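Mirani grasp planner, release 3: review

Mirani is a grasp-planning package for disassembly research. It takes a depth image, proposes contact pairs and ranks them by predicted slip. We ran it for a month on desktop computers, with our older Ositz planner as the baseline.

Method

Training used 3000 simulated grasps and 300 recorded on real parts. The test set was 1214 attempts on memory modules, cards and drives, with both planners given the same start poses. An attempt counted only if the part came clear of the case without a second grip.

Results

Mirani did better on drives and expansion cards. On memory modules the two were level, and most failures came from the latches. Planning time is longer, and the first call after start-up takes 20 seconds.

Towers were tested lying on their side with the panel off, gripper approaching from above the board. Wiring near the drive cage remains the weak point: the planner treats cables as rigid.
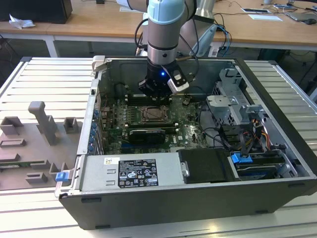 Verdict

Worth installing for rigid parts. The calibration notes are thin, and the config format changed in March without a converter. We are keeping Ositz for memory.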